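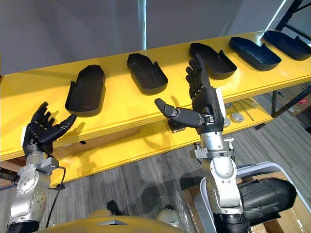
Words and pictures by Indira Thevar
Posted in: Workshop gallery, November

The yellow shelf was the last thing to get organized at Darnomel, and I think it is the one we use the most. Before, the black trays lived in a cupboard behind the door, on top of each other, and every morning somebody had to dig. Krishnamoorthy Rai wanted them where a hand can reach them, in one row, at the same height. We made the change on a Saturday, when the workshop is quiet.

The colour was chosen by Najwa Nimri. She looked at grey and at white, and then she found this yellow in the Arumugam catalogue, item 3916, and would not hear of another. I was not sure at first - it is a strong yellow - but black pieces are very easy to find on it. Even from the far bench I can see if something is standing crooked.
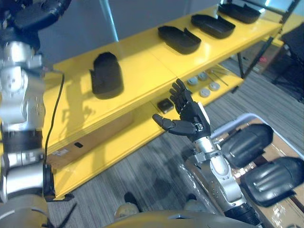 Trays on the top shelf, small parts on the lower one.

The lower shelf is still a subject of discussion. Krishnamoorthy likes to have the grey discs and the thin rods there, close to the trays. Venkatesh Krishnan would prefer them in drawers, with labels, the way he had it at his old job in Wola. For now the discs stay. The cardboard box also stays under the top shelf until we agree on a better home for it.

We do not have much room for more furniture. The building is from 1963 and the walls are not very straight, so we turned the unit a few times before we liked where it stood.
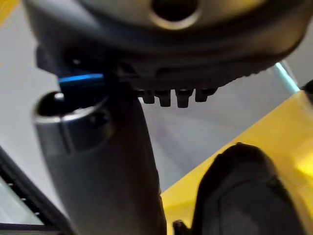

After that we swept the floor and had our tea, quite late. The unit cost us 400 dollars with delivery, and Najwa says a second one would be cheaper if we order before the holidays. I would put it beside the window, for the longer pieces of the Gomanus job, which are now kept in the hallway. Mansa Sulemana is measuring the space this week. If it fits, I will add more pictures to this page.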